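ショールーム便り 収納と水まわりの話、まとめて

10/05/2022

ばたばたしていて前号から間があいてしまいました、すみません。今回は展示の入れ替えの話と、問い合わせの多かった引き出しの中身、それからシンクの深さ。順不同です。書けたところから載せます。

まず展示。入口右手のペニンシュラ型、とうとう外しました。長かった。代わりに入ったのがBrilineの壁付けI型、間口は270センチ、扉は灰みのある緑。写真だとただの灰色に見えるんですが、実物は朝と夕方でけっこう違います。朝いちばんに見てほしい。窓が東向きなので。

取っ手なし。扉の上端に指をかける溝が通っているタイプです。これ、好き嫌いがはっきり分かれます。すっきりするのは間違いない。ただ溝に粉が落ちる。パンを焼く人、うどんを打つ人は、必ず一度、自分の手で溝を拭いてみてください。布巾一枚で端から端まで通るかどうか。通ります。でも角のところで指が止まる。そこが気になるかならないか。

天板はセラミック、厚みは12ミリ。熱い鍋をそのまま置けるのか、と毎回聞かれます。メーカーの説明では置けることになっています。うちの見解としては、鍋敷きを使ってください。天板は平気でも、シンクとの継ぎ目のシーリングのほうが先に傷みます。ここ、カタログには小さくしか書いていないので。

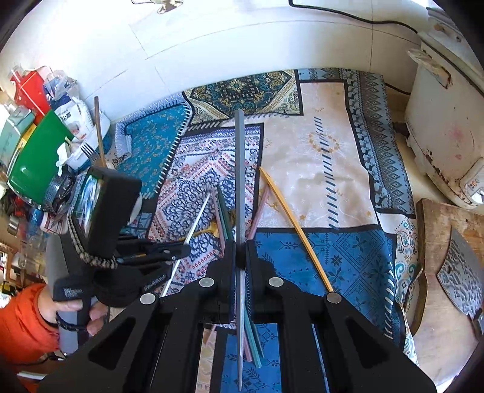
で、引き出し。前号のアンケート、回答が411件ありました。ありがとうございます、正直こんなに来ると思っていなかった。集計が追いついていません。自由記入欄だけ先に全部読みました。

いちばん多かった不満は「一段目が浅すぎる」。次が「一段目が深すぎる」。どっちなんだという話ですが、読んでいくと理由がわかります。浅いと困るのはおたまや泡立て器を入れている方。深いと困るのは箸とスプーンだけの方。つまり中に入れるものが違うだけで、引き出しが悪いわけでもない。

目安を書いておきます。カトラリーだけなら内寸の高さは6センチもあれば足ります。おたまを寝かせるなら9センチ。ピーラー、栓抜き、計量スプーン、輪ゴム、なんでも入れる段は、もう少し深くてもいいけれど、深いと必ず重なります。重なると下のものは使わなくなる。

箸の長さも測っておくといいです。家族用は23センチ前後が多いですが、菜箸は30センチを超えるものがざらで、仕切りトレーを買ってから入らないと気づく。奥行き45センチの引き出しでも、レールと背板で内寸は40センチを切ることがあります。外寸で考えないこと。これは何度でも書きます。

あと仕切り。固定式か可動式か。最初から固定で決めてしまう方が多いんですが、住み始めて半年は可動式で様子を見るほうがいいと思います。子どもの箸はすぐ長くなるし、ストローを使わなくなったり、急に茶さじが増えたり。木の仕切りは見た目がいいかわり、濡れたまま戻すと黒ずみます。樹脂は丸洗いできる。フェルト敷きは音が静か、でも洗いにくい。うちの展示では三種類を並べてあるので、開けて閉めて、音も聞いていってください。遠慮なくばたんとやって大丈夫です。ソフトクローズなのでばたんとはなりませんが。

Oltevia邸の現場、進捗です。

築年数の古いマンションの改修で、台所の幅が思ったより取れず、図面を三回引き直しました。配管のパイプスペースが壁の中で斜めに出ていた。解体してみないとわからないやつです。当初はL型の予定が、結局I型と背面カウンターの組み合わせに落ち着きました。

通路幅は最初の案で75センチ。一人で立つなら十分、二人だとすれ違えない。食洗機の扉を開けると完全にふさがります。で、カウンターの奥行きを60から45に削って、通路を90センチにしました。炊飯器とトースターは奥行き45でも置けます。電子レンジは機種による。背面に放熱のすきまが要るものだと前にはみ出すので、買い替え予定がある方は先に機種を決めてから相談にきてくださると助かります。逆だと大変です。逆の方が多いです。

コンセントの位置。カウンター上に二口を二か所、引き出し内に一口。引き出し内のは充電用です。電源コードの巻き込み対策でアーム付きの専用部材を使うので、その分少し高くつきます。見積もりを見てやめる方もいます。やめてもかまわないと思います。カウンターの端に一口足すだけで用は足りるので。

照明は手元灯を吊戸棚の下に一本。色は電球色と昼白色で最後まで迷われて、切り替えできるものに。肉の焼け具合は昼白色のほうが見やすく、夜中に水を飲みに来るだけなら電球色が目に優しい。切り替え式、値段の差もそれほどではなかったです。 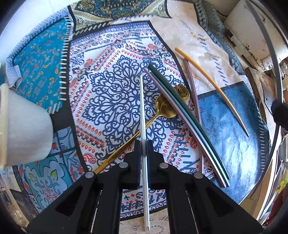

工期は、解体から引き渡しまで27日。途中で床の下地を直したのが効いて、予定より伸びました。そのあいだ台所が使えないわけで、洗面所で米を研ぐ生活になります。改修を考えている方、仮住まいまではしなくても、カセットコンロと洗い桶の置き場所だけは決めておいてください。紙皿もいいけれど、ごみが増えます。

シンクの深さの話。

展示のシンクは深さ18センチと20センチと22センチ。たった2センチと思うでしょう。立ってみると全然ちがいます。深いと水はねは減る、大鍋も沈む。そのかわり底に手を伸ばすので腰がまがる。身長に対してカウンターが低めの方が深いシンクを選ぶと、洗い物のたびに前かがみ。腰痛のある方はまず18から試してみてほしいです。

カウンター高さの計算式、身長÷2+5センチというのをよく見かけます。あれは裸足かスリッパかで変わります。スリッパの底が2、3センチあればその分ずれる。ショールームでは普段家で履いているものを持ってきてもらうのがいちばん確か。持ってくる方はまだ少ないですが、持参された方はだいたい最初に思っていた高さから変更されています。

ステンレスか人造大理石か、という質問も来ていました。傷が気になるならどちらも気になります。ステンレスは細かい傷が全体に入って、そのうち均一になる。人造大理石は傷は浅いけれど、カレーや紅茶の色が残ることがある。メラミンスポンジで落ちますが、こすりすぎるとそこだけ艶が変わります。鏡面仕上げは特に注意。静音については、裏面に制振材が貼ってあるかどうかで全然別物です。叩いてみるのが早い。こつんと鳴るか、かんと鳴るか。

水栓。タッチレスは便利、ただし停電のときに手動に切り替えられるか確認を。レバーが側面についているものは壁との距離も見てください。壁ぎりぎりに付けて奥まで回らない、という相談が今年に入ってもう何件か。施工前なら直せるので、図面の段階で一声ください。

扉の面材、新色の件。Fiadzoのサンプル帳が届きました。全部で10色、うち木目が四つ。個人的に気になったのは赤土っぽい色のマット。ただ、広い面で使うとかなり強いと思います。背面収納の下段だけ、とかがよさそう。小さい見本で決めず、A4のサンプルを取り寄せて、自宅の床に立てかけて一晩見る。床の色との相性は、持って帰らないとわからないです。貸出は一度に3枚まで、期間は一週間。返却が遅れている方が数名います、お心当たりの方お願いします。

マット系は指紋がつきにくいと言われますが、油のついた手だと普通につきます。拭けば取れます。濃い色ほど目立つ。これは鏡面も同じ。手あとが一番気にならないのは、地味ですが中間の明るさの木目です。おもしろみはないけれど掃除は楽。

レンジフードのお手入れ会、七月にまたやります。日にちは調整中。前回は人数が多くて後ろの方が見えなかったとのことで、今回は一回あたり9名までに。持ち物はゴム手袋と、ご自宅のフィルター一枚(外せるものだけで大丈夫です)。つけ置きの湯の温度は50度くらいまで。熱すぎると塗装がはがれるものがあります。アルミのフィルターにアルカリの強い洗剤は黒く変色するので使わないでください、これは前回書きわすれました。

駐車場。隣のBrernlowビルの区画には停めないでください。白線の引き直しで境目がわかりにくくなっています。奥の二台分がうちです。手前ではなく奥。

訂正もひとつ。前号で食洗機の幅を「60センチか40センチ」と書きましたが、45センチの誤りでした。すでに寸法を控えていた方、ご面倒ですが直しておいてくさだい。図面のほうは正しい数字で引いてあります。

中古で買った家の台所をどこまで触るか、という長いお便りもいただいていて、これは次号でゆっくり書きます。扉だけ替える、天板だけ替える、全部替える、それぞれの費用の内訳をいま積算中です。天板だけ、が意外と割高になりそう。コンロとシンクを一度外して付け直す手間がかかるためです。

アンケートの集計結果も次号に。間に合えば。

見学のご予約は電話かサイトのフォームから。当日の飛び込みも歓迎ですが、午後は打ち合わせで席が埋まっていることが多いので、午前中のほうがゆっくり見られます。図面のある方は図面、ない方は今の台所の写真を何枚か。引き出しを開けたところも撮ってきてください、片付けなくていいので。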